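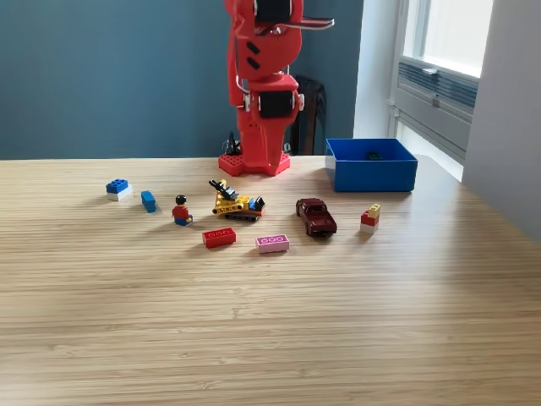

Nhàn Vi is late coming down, and when she does appear she has a tea towel over one shoulder and flour up to the elbow, and she apologises three times before she has reached the bottom stair. "I started a dough," she says. "I thought, I've got an hour before she comes, I'll start a dough. And then of course a dough doesn't care who's coming, does it?"

We have arranged to talk about letters. For eleven years Nhàn has run the Brokby letter circle, which began as a notice in the window of the chemist's and now has 266 people on its list, all of whom write to one another by hand, on paper, with a stamp. She makes a pot of tea big enough for a football team and settles herself at the end of the sofa with her feet tucked under her, and for the first ten minutes she asks me questions instead. Do I write letters? When did I last get one? Was it a nice one?

It was from my aunt, I tell her, and it was mostly about her hip.

"Oh, but those are the best!" she says. "I love a hip letter. People think they've got to have something to say, and they put it off and put it off until they've got news, and then the news goes stale and they feel guilty and they don't write at all. Write about your hip. Write about the bins."

She grew up in a house where the post was an event. Her grandmother, whom everyone called Lý, had brothers and sisters scattered over three countries, and wrote to each of them on a Tuesday after lunch, with the radio off and the children sent outside. "She had this terrible thin paper, you could see your hand through it, and she'd write on both sides and then turn it round and write up the margins. My mother used to say you needed a map to read one. When she died we got a whole suitcase of them back, from the family, because they'd all kept them. And there was hardly anything in them, really. What she'd cooked. Who'd been rude to her at the market. I read the lot in one weekend and it was like having her in the next room."

The circle came a good while after that. Nhàn had moved to Brokby for her husband's work and knew hardly a soul, and she spent her first February there, she says, talking mainly to the cat. She put up the notice on a whim. It said that if anyone would like to receive a letter they should leave their address at the counter, and she would write them one. She expected two or three replies, and in the first week the chemist rang to ask if she could please come and collect the pile.

"I was in a panic! I had blisters. I was writing to people I'd never met about the weather, and then I'd see them in the butcher's and not know it was them. So after a month of that I thought, well, this is silly, they should be writing to each other."

The way she matches people is a subject she can be drawn out on at some length. She has tried it by age, by hobby and once, disastrously, by star sign. These days she asks new members to send her a page about the room they're sitting in, and she goes by that. "Some people tell you what's in it and some people tell you who used to live there. You put one of each together. I couldn't tell you why it works." She thinks about this for a moment and pours more tea. "It doesn't always work. I had a pair last year who fell out over hedges."

One of her earliest pairs was Baldur Kirkegaard, a retired ferry engineer, and Tùng Tôn, who was nineteen at the time and had just started at the Wovex carpet works on nights. They have been writing ever since. I spoke to both of them by telephone the following week, and Baldur, who is a slow and careful talker, told me that he had joined only to please his daughter. "She thought I was getting odd," he said. "I was getting odd. I had started reading the parish notices aloud." His first letter to Tùng was four lines long. Tùng's answer ran to nine pages and included a drawing of his supervisor.

"I was on my break at three in the morning and there was no one to talk to," Tùng told me. "So I just kept going. I told him everything. I don't think I'd have said half of it if I'd had to look at him." They didn't meet until the fourth year, when Baldur came to Tùng's wedding in a borrowed suit and was put at the top table. Both of them said that the meeting was lovely and that they were a bit relieved to get back to the letters afterwards.

I ask Nhàn whether she minds that sort of thing, people preferring the page to the person, and she says goodness, no. She's the same herself. There's a woman called Bình Đàm, out past the Tratent reservoir, to whom she has written for years, and they have spoken on the telephone exactly once, and it was dreadful. "We were so polite! We both kept saying 'well, I mustn't keep you.' And then I got a letter from her that week and she said, let's never do that again, and there she was, my friend, back to normal."

Not everyone stays, of course. Some drift off, some move without saying where, and in a circle with so many older members there are funerals. Nhàn goes to those she can. She takes the first letter with her, the one about the room, and offers it to the family. Lộc Châu, whose father belonged to the circle for the last 2 years of his life, wrote to me that he has it pinned up over his desk. It describes a kitchen he had sat in a thousand times, he said, and mentions a draught he had never noticed.

He took over his father's correspondent as well, which Nhàn says happens more than you'd think. "He wrote to tell her the news, and she wrote back, and he wrote back to that. You can't stop once you've started. It's bad manners."

I ask what she would say to somebody who'd like to begin and doesn't know how. She says to buy cheap paper, so you won't be frightened of it, and to use whatever pen is nearest. Don't apologise for your handwriting. Don't apologise for the gap, either, even if the gap is years. She once had a letter that began "As I was saying", from a school friend she hadn't heard from since they were both twenty, and she laughed so hard that she had to sit down on the doorstep with the door still open.

Then she remembers the dough, and says a word I won't repeat, and runs for the stairs. When she comes back it's to tell me that it has climbed out of the bowl and that I'd better stay for supper. I do, and she sends me home afterwards with half a loaf and my own address written on the back of her hand.

The letter came on the Friday. It was mostly about the bins.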